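Chapter 6
Moisture Movement in Masonry Walls

After reading this chapter, you should be able to explain how water enters a brick wall, calculate the absorption of a single brick from two weighings, and tell rising damp from condensation. 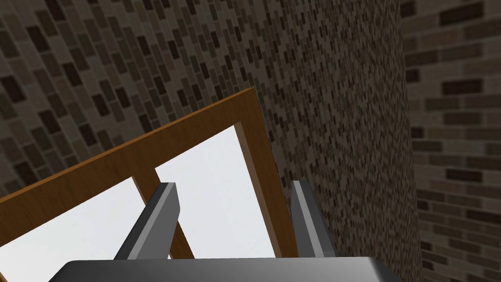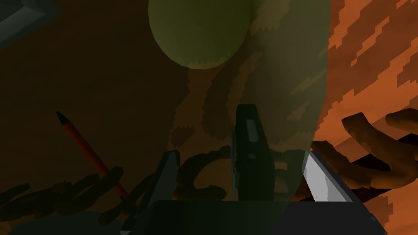 KARKURDEN, February

6.1 A wall on Suromton Street

The store on Suromton Street has solid brick walls two bricks thick, laid in lime mortar. The owner reported a brown stain on the inside plaster of the north wall. A contractor had treated it as rising damp and injected a chemical barrier near the floor. The stain came back the following winter at the same height.

Bahman Yazdani surveyed the building. His notes record that the stain began well above the floor and followed the line of a cracked gutter outside. Salt deposits, which are common where ground water has climbed through a wall, were absent from the lower courses. The gutter was replaced and the outer joints were repointed. The inside plaster was left open until the wall had dried.

The case will be used throughout this chapter. It shows why the source of water must be found before a repair is chosen.

6.2 Paths of entry

Water reaches the inside of a masonry wall by four main paths.

Rain penetration. Wind pushes rain against the outer face. Some of it runs off and some is taken up by the brick and mortar. Cracks and open joints let in far more water than sound brick does.

Rising damp. Fine pores draw water up from the soil. The height reached depends on pore size, the supply of water, and the rate at which the wall can dry from its faces.

Condensation. Warm indoor air gives up water when it meets a surface colder than its dew point. Corners and window reveals are usually affected first.

Leaks. Pipes, gutters, and roof edges can wet a wall at any height. The pattern of wetting is often local and irregular.

More than one path may be active in the same wall.

6.3 Absorption of brick

Brick contains a network of connected pores. When a dry brick is placed in water, the pores fill by suction. The mass of water taken up, divided by the dry mass of the brick, is called the absorption. It is normally given as a percentage.

Let D be the dry mass and W the mass after soaking. Then

absorption = 100 × (W − D) / D

Worked example 6.1
A sample cut from a brick has a dry mass of 378 grams. After soaking, the gain in mass is 51 grams. The absorption is 100 × 51 / 378, or 13.5 percent.

The result describes the brick alone. It does not give the rate of uptake, and it says nothing of the mortar or the workmanship. A wall of low-absorption brick with poorly filled joints may leak more than a wall of porous brick with full joints.

6.4 Units and symbols

Masses are in grams unless stated otherwise. The density of water is taken as 1000 kilograms per cubic meter. Moisture content is always expressed relative to dry mass. Readers who have used wet mass in earlier courses should convert their figures before starting the exercises in Section 6.9.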